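Flindska居家整理与物品流转项目阶段进展报告

报送：Gevum基金 Zofia Krajewska
编写：Skye Buchanan、Lachlan Cowie
时间：2026年4月

一、本期基本情况

本期工作仍按去年12月批准的调整方案执行，范围限于Boston项目区，未新增片区。方案要求完成500户首次入户整理，截至报告编写时完成436户，其余各户均已登记，其中一部分已约定时间，一部分因搬家、装修或住户身体原因推迟。推迟的户不计入退出，名单保留到项目期末。

入户整理的做法与上期相同：第一次上门看情况，与住户商定先做哪个房间；第二次上门动手整理；第三次回访，看住户自己能不能维持。三次上门之间的间隔原定两周，实际执行中普遍拉长到三周以上，主要卡在第二次。很多住户在第一次上门后希望先自己动手收拾一部分，再让我们过去，这个要求合理，我们没有催。

物品流转部分，本期有154户把整理出来的物品交给流转点，其余住户选择自留、送亲友或自行处理。流转点收到的东西以床品、厨房用具和儿童读物为主，大件家具很少。大件少与我们不提供搬运有关，这一点在上期报告里已经说明，本期没有变化。

二、入户整理

客厅和卧室的整理进度快于厨房。客厅东西种类杂，但住户容易下决定；厨房里的调料、罐子、保鲜盒每天都在用，整理当天要先腾空台面，对做饭影响较大，有的住户做到一半就要求停下。Lachlan Cowie从二月起把厨房拆成上柜、下柜和台面，分开预约，停下来的情况少了很多，但上门次数相应增加，交通费用也跟着上去了，见第五部分。

地面堆放是首次上门时记录最多的问题。我们要求整理后主要走道保持通畅，电线和软垫不放在从卧室到卫生间的路线上。地面光滑的家庭，小地毯一律建议收起或加防滑垫。这条建议住户接受程度不一，有几位老人觉得地毯是家里的样子，不愿意动，记录表上如实填写，回访时再问一次，不作硬性要求。
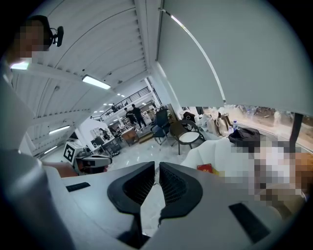

图1 室内，白色大理石地面

记录表本期改过一版。旧版每个房间一页，填写时间太长，住户在旁边等。新版把全部房间放在正反两面，勾选为主，只留一栏写备注。改版后出现了新的问题：备注栏太小，写不下的内容被记在表格边缘，录入时漏掉。Jean Lindsay核对了三月的全部纸表，把漏录的内容补进了Chow系统，同时建议备注栏移到背面下半部。下一版按她的意见印。

回访情况总体平稳。衣柜维持得最好，书桌和餐桌最差，整理好的桌面往往在回访时又放满了信件和药盒。我们在三月试着给部分家庭的门口增设一个固定放信件的位置，目前回访数量还少，看不出结果，下期再报。

三、物品流转点

流转点每周开放三天，本期有一周因供暖检修关闭，已提前在门口和通讯上通知。物品收进来先登记，织物送洗，其余擦拭后上架。织物送洗由原来的洗衣店承接，二月涨价一次，我们询过另外两家，报价相近，路程更远，因此没有更换。

登记方面，Chow系统已能按类别查库存，但借出和送出仍用同一个按钮，月底要人工区分。Morag Buchanan每月花将近一天做这件事。系统供应方答应在五月的更新里拆开，我们没有为此另付费用。如果届时仍未解决，打算自己在表格里加一列，先把数据分清楚。

收纳用品的需求比预计高。住户来流转点找得最多的是带盖的筐、可以叠放的盒子和能放在沙发边上的篮子，上架后很快被领走。坐垫和软凳类物品也有人要，但占地方，清洁又慢，库房一次只能收少量，超出时请捐赠人先留在家里，等通知再送。
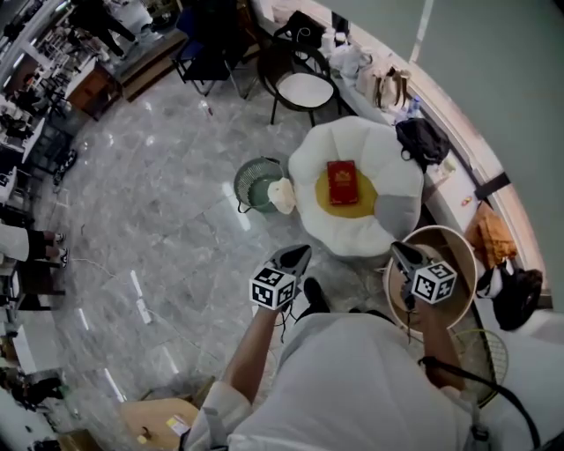
图2 花形坐墩与绿色圆形网篮

库房面积仍然不够。靠里侧的货架已经放到顶，取上层物品必须用梯子，按安全规定要两个人在场，周三只有一人值班，所以周三暂不取上层物品。房东同意把隔壁的小储藏间让给我们使用，租金尚未谈定，门锁也需要更换。

四、人员与培训

在岗整理员七人，与上期相同，其中一人三月起改为半职，空出的时间由Skye Buchanan临时补上。半职安排预计持续到夏天。招聘启事已发，收到的申请里有入户经验的不多，面试安排在五月上旬。

本期办了两次内部培训，一次讲搬抬姿势，一次讲与住户商量取舍时怎样说话。第二次的讨论比较多，分歧集中在住户迟迟不能决定时要不要给建议。现在的统一做法是不替住户决定，可以问这件东西上一次用是什么时候，住户不愿回答就放进“待定”箱，箱子写上日期，留在住户家里。待定箱本身也有问题：有些家庭的箱子到回访时还没有打开过，占了刚腾出来的地方。整理员希望给箱子设期限，我们尚未同意，想先看完春季回访再定。

本期无工伤。有一次上门时碰坏了住户的一只台灯灯罩，已照价赔偿，并记入事故登记。

五、经费使用

人员支出与预算基本一致，半职调整产生的结余暂未动用。交通支出超出分项预算，原因是厨房拆分预约后上门次数增加。我们做过路线合并，把同一条街的住户尽量排在同一天，效果有限，住户能接受的时段本来就集中在上午。

收纳用品采购支出低于预算，流转点自身收到的筐和盒子抵掉了一部分采购。申请把这一项的余额调入交通，不增加总额。调整表随本报告附上，请Zofia Krajewska审阅后回复，五月的排班要按回复结果来定。

洗衣费用目前仍在预算内，按涨价后的单价推算，到项目期末会略有超支，届时由杂项承担。

六、目前的问题

住户推迟的户数偏多，集中在两栋正在更换窗户的楼。工程队给出的完工时间改过两次，我们不再按对方的时间排班，改为完工后由住户来电预约。

回访电话接通率在白天很低。三月下旬改在傍晚拨打，接通情况好一些，但整理员傍晚工作要折算调休，排班更紧。Lachlan Cowie在试用短信预约，年纪较大的住户大多还是希望通电话。

翻译材料不足。整理说明目前只有英文、中文和西班牙文三个版本，有住户提出需要葡萄牙文。译稿已有初稿，尚未找到合适的人校对。

七、下期安排

完成剩余住户的首次入户，窗户工程涉及的两栋楼除外，这部分单独列表报送。

谈定隔壁储藏间的租金，更换门锁，把季节性织物移过去，给里侧货架减重。

印制新一版记录表，旧表用完为止，不另行销毁。

五月面试整理员，六月初完成上岗培训。

春季回访结束后，由Jean Lindsay汇总待定箱的情况，与信件放置位置的试行结果一起写入下期报告。

附件：经费分项调整表；推迟入户名单（住户姓名已隐去）；记录表新版样张。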